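Home | Forums | Workshop and Materials | Search | Log in

Glare on upright panels, matte vs. semi-gloss
Print this thread | E-mail this thread

dhaldane
I'm choosing a finish for divider panels in a shared office. Lighting is fixed overhead LED and can't be moved. The installer offers matte gray or off-white with a slight gloss, same price. Occupants sit side-on to the panels all day. Gray and white surfaces under the same lights:
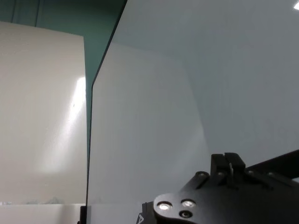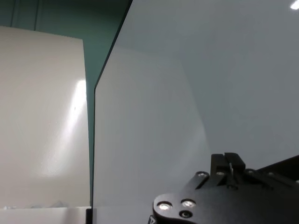

My preference is the off-white for cleaning. The objection from the office is reflected light at eye level. Does anyone have numbers on this, or at least a method?

ostap_s
You want gloss units measured at 60 degrees. Anything under 10 is sold as matte, though the label is used loosely. Ask the installer for the data sheet. If there isn't one, borrow a meter. They are not expensive to rent by the day.

dhaldane
Data sheet says 22 GU for the off-white. The matte gray is listed at 2.

ostap_s
22 is too high for a vertical surface next to a seated person. Take the gray.

J_Veloso
I disagree. The 60 degree figure describes the coating. It doesn't describe the room. What matters is whether a fixture, the panel and the eye line up. With overhead fixtures and a vertical panel, the reflected ray continues downward at the same angle it came in. A person sitting close to the panel may get it in the face, and a person farther back may get nothing. Moving the chair a short distance can change the answer completely.

Draw it in section before you reject a finish.

ostap_s
Fine for one chair. He has a shared office and people move.

J_Veloso
Then draw it for the range of seat positions. It's an hour of work.

wilmer_e
Two things from a job we did with Telier panels.

Reflectance is a separate question from gloss. A pale matte panel can still be bright enough to bother someone, because it scatters light in every direction and you can't move your head out of it. We measured 522 lux on the vertical face at one desk, and the complaints there were about general brightness. There was no visible streak at all.

Also, very flat coatings mark. Rub a sleeve on one for a few months and the rubbed area polishes up. You end up with an uneven sheen that looks worse than a low gloss would have.

ostap_s
The polishing is real with cheap paint. I haven't seen it on a decent powder coat.

wilmer_e
Ours was laminate. Could be different.

yvasylenko
Is there an option between the two? Plellton used to list an eggshell that would suit this. Check that the reflectance is stated too. The off-white I used had a light reflectance value of 69, and that worked with desk-side panels once the fixtures had louvers.

dhaldane
Louvers are out, landlord owns the ceiling. I did the section drawing on Sunday. With the off-white, two of the seat positions catch the nearest row of fixtures and the others are clear. I'm asking for a price on gray for those two bays only.

J_Veloso
Mixed finishes will bother someone more than the glare did.

dhaldane
Possibly. I'll get the quote first.

Page 1 of 1 | Back to Workshop and Materials | Top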